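About Kurkelmont

Kurkelmont is a small marine survey outfit working out of the old net loft on the Helton quayside. We look at what lives on the seabed, write it down, and give the results to people who would sometimes prefer not to have them.

Our patch is the cold, murky stretch between Helton and Penner Sound, which has never appeared on a holiday poster. Visibility on a good day is the length of your arm. Beneath the murk are horse mussel beds, maerl and a great many brittlestars, and we have mapped 514 sites so far. Plenty of those turned out to be mud. We like mud, and our report on it runs to 200 pages, should you have trouble sleeping.

We started with a second-hand boat, the Brarkell, and a grant that covered most of her engine. She still does the inshore work from March to October, weather permitting, and the weather has opinions. There are five of us on the permanent staff and a changing crowd of divers in summer.
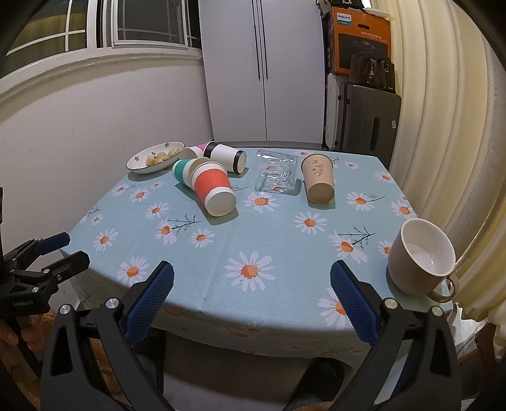 One reader of our newsletter wrote in to ask why we go back to the same mussel bed every year when the mussels plainly aren't going anywhere. Fair point, but the bed off Penner has shrunk since our first visit, and we only know that from going back — usually in February, in sleet, with the good flask left on the kitchen worktop.

We also run shore days for schools. So far 43 have come along, and most of the wellies have gone home again.

Survey data is free to anyone who asks. The office is open from nine until the tide says otherwise.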